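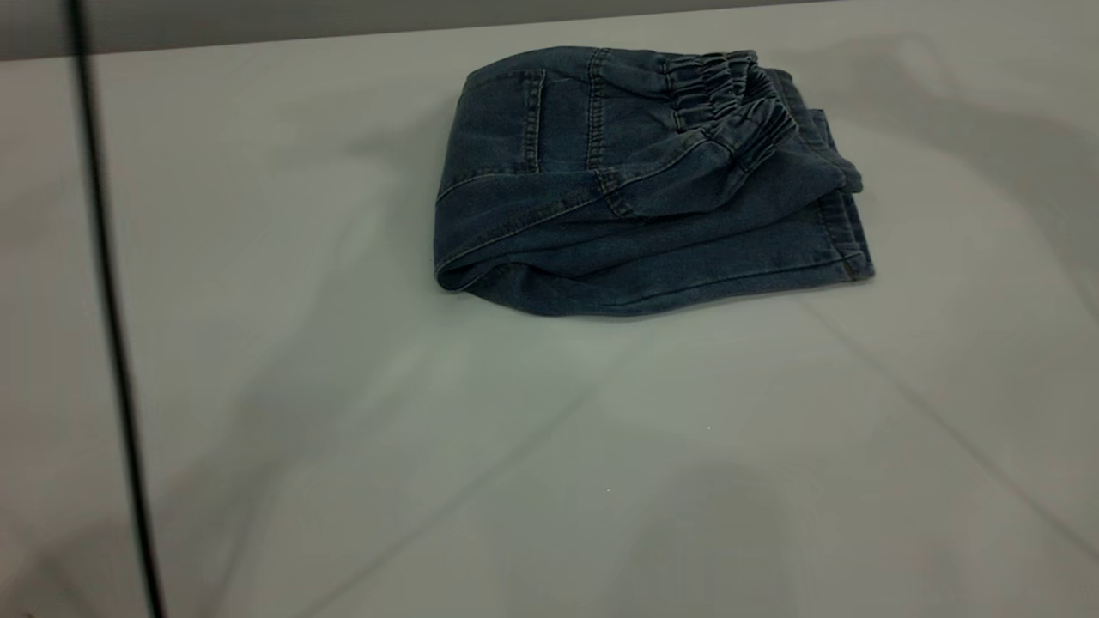
**Folding Methods for Shared Wardrobe Storage**
Project report, Textiles and Household Management
Zihan Guo and Dae-han Seok

## 1. Purpose

The project compared two ways of storing denim in the shelving units of the Skirnum residence hall, where each resident is assigned one shelf. The residence office had asked for a folding guide that new students could follow without instruction.

## 2. Materials

Eight pairs of jeans were used. The set included both fixed and elasticated waistbands. Elasticated pairs were treated as a separate group, as the gathered fabric forms a lump at one corner of the finished bundle and affects how the next pair rests on it.

## 3. Procedure

Each pair was laid flat, smoothed by hand and folded in half lengthwise with the back pockets outward. The legs were then brought up toward the waistband and folded again into a rectangle. Hems were kept together on one side. All folding was done on a plain table by the same person. Mr. Seok folded; Ms. Guo timed and recorded.

The second method, taken from the Prasertsri handbook, begins at the hem and rolls toward the waist.

## 4. Results

Folding all eight pairs flat took five minutes. The rolled set took longer, and two rolls opened when placed on the shelf. Flat bundles held their shape, although stacks containing elasticated pairs leaned toward the waistband side. Turning every second bundle corrected the lean.

## 5. Recommendations

- Flat folding should be adopted for the guide.
- Elasticated pairs should be stacked with waistbands at alternate ends.
- Rolling may be kept as an option for drawers.

Heavier winter denim was not tested. The authors propose to repeat the trial in November, when the Korneo building opens its new storage room.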